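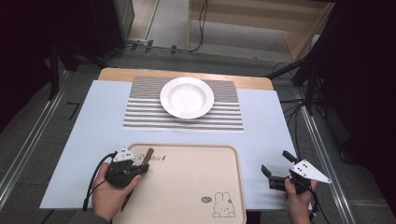

It was a long way to come to lay a table, according to one applicant last time round, and could the advert please say so next time. Fair enough. You will be laying a table. You will then un-lay it and lay it again, and you will do this with a gripper in each hand, and we will pay you.

Participants wanted: hand-held gripper trial
Flernerow, Kavum site

Flernerow makes the Lumbao, a pair of hand-held grippers used to record everyday jobs so that a robot can be taught them later. The kit goes on sale to labs and small workshops once we are happy with it. We have been using it ourselves for so long that we have stopped noticing what is wrong with it, and we would like to borrow some people who haven't.

We are looking for nine participants for sessions in August. No experience with robots is needed. If you have a lot of it you are still welcome, but please try to hold back from redesigning the trigger until the feedback form, where there is a box.

What you'll be doing

Each session lasts four hours, breaks included. You pick things up with the grippers, put them where they are meant to go, let go of them, and start over. Plates, cutlery and placemats make up most of the work. There are seven tasks, and they get harder in the order you'd expect until task five, which is easy and which people tend to get wrong.

Somebody will show you how to hold the kit and then sit nearby writing things down. They are assessing the grippers. It will feel as though they are assessing you.

Speed doesn't matter. Dropping things doesn't matter either, within reason, and the plates are replaced out of our budget. What we want to know is where the kit annoys you: whether your wrists ache, whether the cables get in your way, whether you can see what you're gripping, and at what point you started muttering.
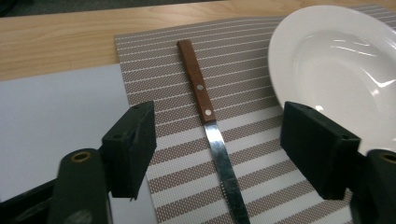 Knives and forks lying flat cause more complaints than everything else put together. A plate has a rim to get hold of. A piece of cutlery has very little, and you have to come down over it at the right angle with the fingers open, close them, and keep your temper. Expect to spend a good part of task six on this. Suggestions about finger shape are especially welcome, including rude ones.

Who can apply

You should be 18 or over and able to stand for most of an hour at a time with your arms held out in front of you. Left-handers, please do apply; the last group had none and the kit has been quietly getting more right-handed ever since. Small hands and large hands are both wanted. If you have a wrist or shoulder injury, talk to us before you apply and we'll tell you plainly whether it's sensible.

Wear something with sleeves that stay where you put them. Leave rings and bracelets at home.

What you'll get

£76 per session, paid by bank transfer. Travel within the Kavum bus area on top, if you keep the ticket. Lunch is supplied by Grasico, our downstairs neighbours, and is better than you'd think from the sign. You may eat it with your hands.

The sessions are recorded by the cameras on the kit and around the table. They are pointed at the work, so it is mostly your hands that will become famous. You will be given a consent form to read beforehand, and you can stop at any time and still be paid for the session.

How to apply

Write to the trials desk at Flernerow with your name, which hand you write with, and whether mornings or afternoons suit you. Mornings start at 9. Please don't send a CV. Tell us instead about a kitchen gadget you bought and stopped using, and why it ended up in the drawer.

We reply to everyone, usually within the week.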